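Slow Concrete on the Butell Crossing

The deck of the Butell crossing will be 944 meters long when the last span is closed, and for most of that length it will carry two lanes, a shoulder and a pipe gallery. The road it serves is ordinary. The piers have taken up most of the engineering hours.

Each pier is a hollow box with walls thick enough to hold heat for days after a pour. Cement gives off heat as it sets, and in a thick section the core warms faster than the faces can shed it. If the gap between core and face grows too wide, the outside shrinks against a hot interior and cracks. The cracks are often fine enough to miss on a walk-down, but they let in water, and water in time reaches the steel.

The contractor, Takent, set its limit early. No pour could proceed if the model predicted a difference of more than 17 degrees Celsius between the core and the formed face. That figure is tighter than the job specification asked for, and it cost time. Lifts that had been drawn at full height were split in 2, which added a horizontal joint to every pier and a second round of cleaning, inspection and sign-off.

Ignacio Escobedo, who runs the temporary works on the north bank, argued for the split while the forms were still being priced. "A joint you planned can be inspected," he says. "You know where it is, you know how it was prepared, and you can put a sensor on either side of it."

The sensors are simple thermocouples tied to the reinforcing bars before the forms close. They report to a logger at the foot of the pier, and the readings decide when insulation blankets come off. On the first four lifts the crews waited well past the predicted time. The mix, supplied by Adeleke from a plant upriver, held its heat longer than the trial blocks had suggested. The likely cause was the slag content, which had been raised after the trials to slow the early reaction. It did slow it, and the peak came down, but the cooling curve flattened as well.

The schedule was redrawn in May. Forms now stay on the lower lifts overnight and the crane moves to the next pier, so that crews work a loop between three foundations. This keeps the crane busy but means the access stairs have to be moved more often — a job that had been nobody's line item and is now a regular entry in the morning plan.

The bearings come next. There are 33 on the structure, counting the guided units at the abutments, and each has to be set on a bed of grout with very little room for error in level. Ekitz, the firm responsible for the bearing shelves, casts a shallow recess and grinds it by hand before the grout goes in. Grinding is slow and dusty, and it leaves a surface that can be checked with a straightedge. Self-leveling compounds were considered and dropped over doubts about their strength under sustained load.

What remains open is the closure pour at midspan. The two cantilevers will move with the sun, the east side warming first, and the gap between them changes through the day. The present plan is to lock them together with steel struts before dawn and place the concrete while the deck is still at an even temperature. Trucks would need to leave the plant by 3 a.m. The haul road has one narrow section, and a stalled mixer there would hold up everything behind it. Takent is pricing a passing bay.
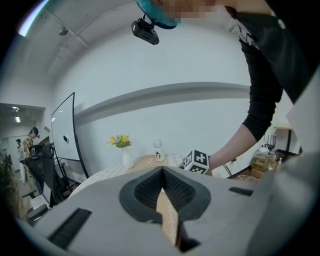 Adaeze Ezeani writes that the passing bay should have been in the first drawings. On a closure pour she worked on, a blocked haul road left a cold joint in the bottom slab, and the repair took longer than building the bay would have. She would also like to know if the struts are to be released in one step or in stages, as the article does not say.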